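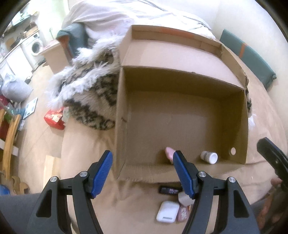
Small pink cylinder in an open cardboard box

Broveo Trarkomell Tinted Lip Balm, 2-pack

Broveo Trarkomell is a wax-based tinted lip balm with a sheer finish. Color payoff is low on the first pass and builds to medium after three or four. The base is candelilla wax, castor oil and shea butter, with vitamin E added as an antioxidant. It contains no added fragrance, menthol or camphor.

The formula sets slightly on contact and leaves a thin film with low shine. It does not dry matte. Wear time depends on eating and drinking; reapply as needed. The tint transfers to cups and fabric.

Shades
Fluka – cool pink, sheer
Treloar – muted brown rose, medium
Both shades use the same base and differ only in pigment. Treloar shows more color on deeper lip tones. Fluka reads as nearly clear on some wearers.

How to use
Turn the base until the balm sits just above the rim. Apply from the center of the lips outward. For a sharper edge, apply liner first and let it set for a minute. Retract the balm fully before replacing the cap – the cap will shave the tip if it is left extended.

Storage
Keep below 86°F. The balm softens in a hot car or in direct sun. A softened stick can be stood upright in the refrigerator for 20 minutes and will firm up, although the surface may look dull or grainy afterward. Use within 12 months of opening.

Ingredients
Ricinus Communis (Castor) Seed Oil, Euphorbia Cerifera (Candelilla) Wax, Butyrospermum Parkii (Shea) Butter, Caprylic/Capric Triglyceride, Tocopherol, Mica. May contain: Titanium Dioxide, Iron Oxides, Red 7 Lake.

Cautions
For external use only. Discontinue use if irritation occurs. Contains castor oil; patch test on the inner arm if you have reacted to it before.

Ordering
Item no. 282. Sold in packs of 2, same shade. Mixed packs are not available. Salon cartons hold 600 sticks and ship separately from retail orders. The April batch was limited to 2,000 packs; shade Treloar is on back order until the next one. Opened sticks cannot be returned.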